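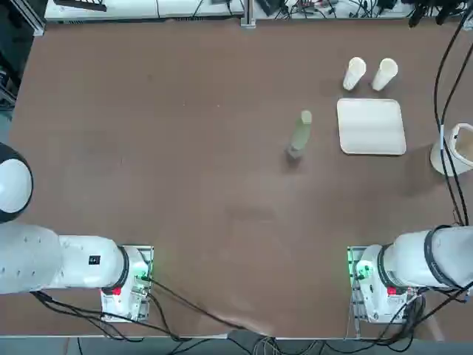
Kirstin Gillies wants to know why the cell gets re-zeroed before every block of recordings when the joints hold their position overnight anyway. Fair question, and it comes up every time someone new joins the bench, so the answer now lives at the top of this README.

The joints do hold. The fingers are what wander! A gripper that closes a hair off centre will still pick up a cup all morning, and then you train on it and the policy learns to nudge everything sideways. Re-zeroing takes 12 minutes and we love what it did for the data.

Goltus cell, setup and care notes

Covers the two-arm tabletop cell at Plincombe, the one used for the Drurkimura tableware set. The current release has 1586 episodes, all recorded on this cell with the same pair of grippers. Last edited Dec 29, 2022.

Before you power up

Clear the tabletop completely. Wipe it with a barely damp cloth and let it dry. The brown surface shows every smudge, and the smudges do turn up in the recordings, so have a look from the head camera's view as well as from where you're standing.

Follow each cable with your hand from the arm back to the bench. You're feeling for twists near the base and for anything that would pull tight when the arm reaches across. Leave slack. Plenty of slack! The loops look untidy, but the tidy version we tried in July pulled a connector halfway out on the first long reach.

Powering up

Controller first, then the left arm, then the right. Wait for the green light on each gripper before you send anything. If one stays dark, switch that arm off, reseat the gripper connector and try again. Two dark starts in a row means stop and write it in the log.

Zeroing the grippers

1. Send both arms to the rest pose, grippers low and pointing in over the table.
2. Run zero_fingers on the left, then the right. Never both at once, as the script reads a single current channel.
3. Open and close 10 times and watch the reported width. It should come back to within 2 tenths of a millimetre.
4. If it doesn't, check the finger screws before you touch any numbers in the config. It's nearly always the screws.

Test layout

Use the light things: a pair of white cups, the square white tray, the green bottle. Cups behind the tray, bottle off to the left. Both arms should be able to reach the tray without crossing. Do one slow pick of each cup with each arm and save the run under ritchie_check. Those runs aren't part of the release, though they're great fun to play back side by side and see how steady the cell has become.

Looking after it

Weekly: dust the camera covers with a lens cloth, check the plates under the grippers for play, snug up the finger screws (finger tight plus a small turn, no thread glue).

Monthly: swap the finger pads on both sides together. Mixing old and new gives you a lopsided grip and you'll be chasing it for days.

Known issues

The left gripper reports a slightly wide opening when the room is cold. Run the open-and-close step again after warming up.

Shadows from the arms fall across the front of the table in some episodes. We've left these in and they aren't labelled separately.

Log entries and odd noises go to Krešimir Vlachou, who keeps the spare pads too.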